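«Doblar una camiseta no es doblar la colada»

Miércoles, 6 de febrero de 2019

La integradora Celico lleva desde diciembre probando brazos robóticos en tareas de casa y de trastienda. Su responsable de pruebas nos recibe con café y una advertencia: «Si viene a ver el mayordomo del futuro, se ha equivocado de puerta». Pide que no publiquemos su nombre – trabaja con clientes que han pagado por resultados más vistosos.

Empezamos por los armarios. Los folletos del sector enseñan robots que guardan la vajilla, y le pregunto cuánto hay de cierto. «Dos puertas blancas, lisas, con los tiradores metálicos casi juntos. Usted ni lo piensa. La máquina tiene que decidir cuál agarra, desde dónde y hasta dónde tira. Y luego hay que ver si dentro cabe algo». 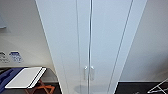
La ropa, ese viejo problema

Con la tela se pone más seria. De los 1.732 intentos que tiene anotados, 926 acabaron como debían, y avisa de que el listón era bajo: coger una prenda y dejarla en otro sitio. Doblarla es otra historia. «Un trapo arrugado nunca tiene dos veces la misma forma. Una caja sí. Por eso las demostraciones que funcionan suelen hacerse con cajas». 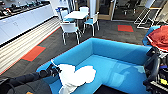

Le digo que en los vídeos de Erkavex la ropa sale perfectamente doblada. Se ríe. «Pregunte cuántas tomas hicieron. Y a qué velocidad está puesto el vídeo». Según sus cuentas, una persona recoge un sofá en lo que el brazo tarda en orientarse, y no le consta que ningún comprador haya hecho ese cálculo antes de firmar.

Tampoco la mecánica le parece resuelta. Habla de tornillos que se aflojan y de cables que rozan donde no deben. En la hoja de mantenimiento hay 119 entradas, y casi ninguna se debe al programa.
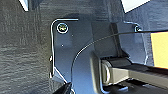

Soporte, articulación y cable del propio brazo, vistos de cerca.

¿Y en la tienda o el taller? Ahí concede algo más. Los paneles no cambian de forma y un hueco está siempre donde estaba, aunque meter un dedo mecánico en una abertura rectangular sigue exigiendo una precisión que ella no da por garantizada.
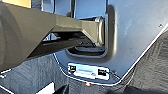

«Si me pide que apueste, antes lo veo en un almacén que en una cocina», dice. Para las casas calcula ocho años, y lo dice sin ninguna convicción. Un distribuidor de Kurkbridge le pidió en diciembre una fecha de entrega y ella contestó que todavía no la había. El distribuidor volvió a llamar la semana siguiente y recibió la misma respuesta.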